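The Other Glove

By Bit-na Jeon
8/30/22

We use cookies to remember your reading preferences. By staying on this page you agree to this.

My uncle Byung-chul never threw out a pen. When he gave up his desk at Dallar, after 30 years of other people's invoices, he came home with a grey pencil case zipped so tightly that its corners had gone round, and he put it in my hands as though it were a kitten.

"Sort it out for me, would you?" he said. "Keep the good ones." Then he went to see about the kettle, leaving me with the case and one black knitted thing, a glove by his account, that had lost its partner in February. 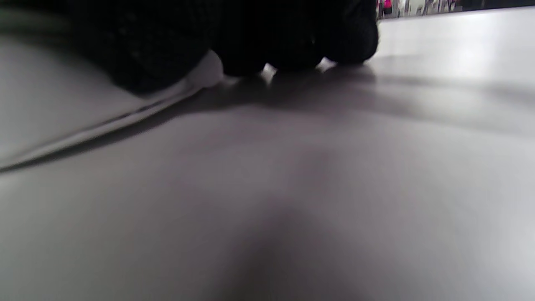 "Where did you last have the pair?" I called.

"On the Brakitz bus," he called back, over the noise of the tap. "I took one off to pay."

So that was that glove, poor thing, and I turned to the pens. I meant to be strict, I really did, but there was a fountain pen with gold trim, and a red pencil sharpened to a proper point, and a little lavender eraser I was sure had once been mine (I'd have been 6, and very careless with erasers). How do you choose? I laid them side by side and took up a clear one with a gold-coloured tip, thinking I'd begin there.

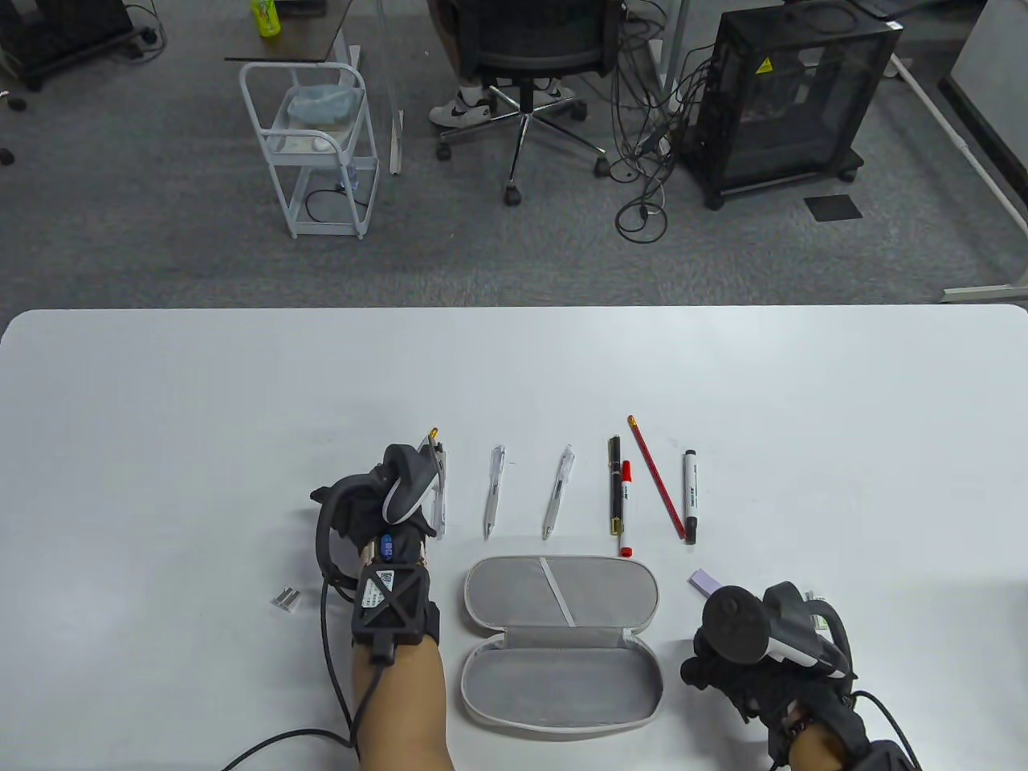

Not that one, my uncle said from the doorway, that one had signed for the flat, and the fountain pen was for birthdays, and if I was thinking of the pencil I could think again.

"Then what am I allowed to throw away?"

He considered this through most of a cup of tea.

"The glove," he said, and then, before I'd so much as moved, "No, leave it. Somebody may hand the other one in."

COMMENTS

Uromum: My dad to the life! We found 3 staplers in his, and he knew the history of each.

Sun: Did he ever ring the bus people? I'd like to think he did.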